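Home | Products | Sample Collection | Support | Contact

Gostov 24-Hour Urine Collection Set

17 September 2018
By Beryl Entwistle, Product Documentation

The Gostov set is a home collection kit for timed urine testing. It is supplied to clinics, occupational health departments and individual customers who have been asked by a physician to provide a full 24-hour sample. The set contains the vessels, labels and paperwork needed for one complete collection. It does not include laboratory analysis. Analysis is ordered separately by the clinic or through a testing laboratory of the customer's choice.

Why a timed collection is used

A single urine sample shows the concentration of a substance at one moment. Concentration changes through the day with fluid intake, meals, exercise and posture. For some tests this variation doesn't matter much, and a spot sample is enough. For others the physician needs the total amount excreted over a known period. Protein, creatinine clearance, calcium, oxalate, citrate and cortisol are commonly requested this way.

The result is calculated from the measured concentration and the total volume. An error in the volume carries straight through to the result. Missed voids are the most frequent source of error, followed by incorrect start and stop times. The design of the set is largely concerned with these two points.

Contents of the set

One collection container, 3000 mL, with screw cap and molded handle
One collection cup, 300 mL, with pouring lip
2 transport tubes with leak-resistant caps
4 adhesive labels
One time and volume record card
One absorbent sheet
One sealable transport pouch
One instruction leaflet

The container is graduated on one side. The graduations are intended for reading the total volume with the container standing on a level surface. They should not be used to measure a single void. The cup has its own scale for that purpose, if the physician has asked for individual volumes.

Container

The container is blow-molded polyethylene, tinted amber to reduce exposure to light. Several analytes, including porphyrins, break down in light, and the tint makes a separate foil wrap unnecessary for most requests. The neck is wide enough to pour into without a funnel. The cap has a molded liner and needs a firm quarter turn past first resistance to seal.

The standard container holds no preservative. Containers with preservative are available on order to clinics only. These carry a hazard label and must not be rinsed or emptied before use. If a customer has received a plain container and the test request calls for a preservative, the collection should not be started until the clinic has been consulted.

Adults with high fluid intake can exceed 3000 mL in 24 hours. A second container is available separately for this reason (see Ordering). Both containers must be returned or measured together, as the laboratory needs the combined volume and a mixed sample.

Collection procedure

1. On the first morning, empty the bladder into the toilet. Write this time on the record card as the start time. This urine is not part of the collection.
2. Collect all urine from that point on, day and night. Pour each void from the cup into the container and close the cap.
3. Keep the container refrigerated or in a cooler with ice packs between voids unless the clinic has given other instructions.
4. At the same time on the second morning, empty the bladder one last time and add this urine to the container. Write down the stop time.
5. Read the total volume at eye level and record it.
6. If tubes have been requested, invert the closed container several times before filling them. Sediment settles overnight and an unmixed tube will not represent the whole collection.

If a void is missed or spilled, note it on the card and contact the clinic. In most cases the collection is repeated with a new set. Estimated volumes should not be entered.

Diet and medication

Some tests require restrictions before and during the collection. Depending on the analyte these can include bananas, caffeine, vitamin C supplements and certain blood pressure medicines. The leaflet doesn't list restrictions for individual tests, as they differ between laboratories. Follow the instructions given with the test request. Do not stop a prescribed medicine without speaking to the prescribing physician.

Fluid intake should stay at its normal level. Drinking extra water to produce a larger sample dilutes it and can affect some calculations, particularly in kidney stone assessment.

Storage and return
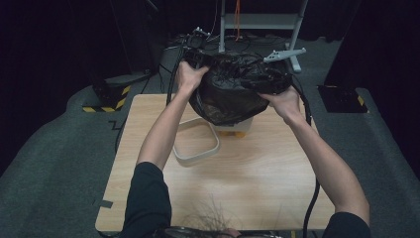
Unused sets should be stored in a dry place at room temperature, in the outer wrap. The expiration date is printed on the short side of the carton and applies to the tubes and labels. Sets past this date should be discarded, even if the wrap is intact.

Completed collections should reach the laboratory as soon as possible after the stop time. Where only tubes are returned, place them in the transport pouch with the absorbent sheet and close the seal along its full length. The record card goes in the outer pocket, not with the tubes. Full containers are delivered by hand and are not suitable for mailing.

After tubes have been filled and the volume recorded, the remaining urine may be poured into the toilet if the laboratory has confirmed that it isn't needed. This does not apply to containers with preservative, which go back to the clinic. The empty plain container can then go out with household trash. It is a single-use item. Washing and reusing it is not supported, because detergent residue interferes with several assays.

Labeling

Each label has space for name, date of birth, start time and stop time. Attach one to the body of the container and one to each tube. The remaining label is a spare. Do not place labels on caps. Laboratories routinely reject samples identified only on the cap, and a replacement sample means another full day of collection. Use a ballpoint pen; gel ink smears when the container is taken in and out of a refrigerator.

Changes to the set

The current version replaced the earlier one in July. The cap liner was revised, the graduations were moved to the side opposite the handle, and the record card was reprinted with separate boxes for start and stop times. The container volume is unchanged. Remaining stock of the earlier version may be used up to its expiration date. Record cards from the two versions are interchangeable.

Compatibility

The transport tubes fit the Trurkow rack and standard centrifuge inserts of the same diameter. They don't fit the Srisuk compact rack without the adapter ring. Clinics that pour off on site may prefer the Gostov set without tubes, which is supplied in a flatter carton.

Ordering

Gostov set, standard, with tubes: single or carton of 4
Gostov set, without tubes: carton of 4
Additional container, 3000 mL, plain: single
Container with preservative: clinics only, on written order
Replacement record cards: pack of 300

Orders are shipped from the Urport warehouse. Opened sets can't be returned. Damaged cartons should be reported before the inner wrap is opened, with the lot number from the short side of the carton.

The set is a collection device and provides no diagnosis. Questions about results should be directed to the physician who requested the test.

Contact | Terms of Sale | © 2018 Gostov Sample Collection, Urport. All rights reserved. | Back to top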